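Left off the hustings invitation: can they do that?

Posted in Local Elections and Councils

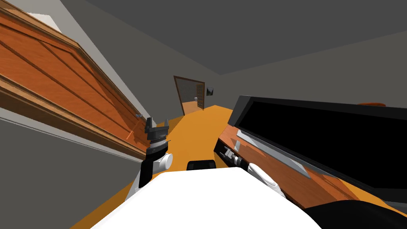
Full story

I'm standing as an independent for Kadumetti ward in the town council by-election. There are 6 of us on the ballot. The residents' association is holding a hustings at the Modise Hall and has invited 2. I found out from a poster in the chip shop window, where I was described, along with three other people, as "and others", and we aren't even the others who get a chair.

I rang the organiser, who was very pleasant and told me they had gone with "the candidates people have heard of". I pointed out that people tend to hear of candidates at hustings. He said he'd pass that on.

My nomination papers were accepted, my name is spelt correctly on the notice of poll (a first) and I've delivered leaflets to every street except Kurkov Rise, which is all dogs. Is there a rule that says they must invite everyone? And if there isn't, what would you do? The event is at 7.30 in the evening and I'd rather not spend it shouting through a window.

Nandi Rampersad

39 people found this useful

Vuvinel_Agent

I've been an election agent for longer than is good for anyone. The short version is that no law gives you a seat at somebody else's meeting. A private group can ask whoever it likes.

What changes is how the event gets treated for spending. If the organisers invite everybody, or leave some out for a fair reason they can explain, it's generally not counted as campaigning for anyone. If they pick their favourites, the cost may have to be looked at as promoting those candidates. Read the current guidance on hustings from the Electoral Commission before you quote me, as I'm a stranger on a website.

Then write to the association. Keep it to one page, stay polite, and ask three things: how they chose, whether they'll announce at the start who else is standing, and whether you can leave leaflets on the table by the door. Copy in the two who were invited. One of them may not enjoy looking like the teacher's pet and could say so on your behalf. I've seen a list go from three names to all of them overnight that way.

Check who owns the hall too. If it's the council's, the hire terms may have something to say about election meetings.

Don't post the letter online until they've had a few days to answer it.

parsnip_dave

Just turn up. Sit in the front row with a big rosette on. They have to take questions from the floor and you are the floor.

Marrow Lane Resident

Dave, they don't have to take questions from anyone, and the last person who tried that at ours got 20 seconds and a biscuit.

Nandi, hold your own. The back room of a pub is often free early in the evening if people buy drinks. Invite all the candidates, including the two favourites, and send the local paper the list. Ours drew a bigger crowd than the official one, though I admit there was a quiz on afterwards.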